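3.2 Equipment Planning and Simulated Trials

The purchase of a gripper is the largest single item in the Wakolel equipment plan, and it cannot be returned once mounted. The project therefore set aside 30 hours of simulation before any order was placed. Trials were run in a rendered room with a tiled surface, using a two-finger gripper with the viewpoint close to the tool. Bíró and Pelletier compared quotes from two suppliers, Ukwood and Dukley, over the same period.

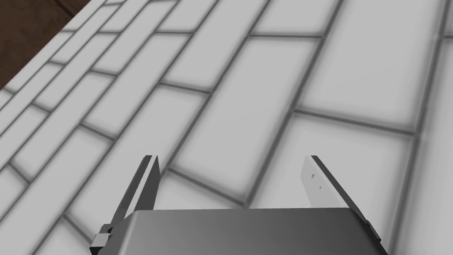
Figure 4. Simulated view over the gripper, with the fingers apart and staggered tiles behind them.

The first budget allowed for one arm, one gripper and a spare set of fingers. Reviewers at Virág asked that mounting parts and cables be listed on separate lines, as these had been left out of an earlier request. The revised plan also moves 16 percent of the equipment funds into a reserve for repairs. Staff training is charged to the operating budget and does not appear here.

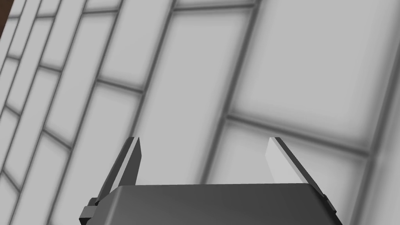

Delivery times were given the same weight as price. Ukwood offered a shorter wait but required full payment with the order, while Dukley accepted payment in two parts. The plan adopts the second offer, on the condition that the fingers can be replaced without removing the gripper from the arm. Simulation will continue on existing computers until delivery, at no added cost to the project.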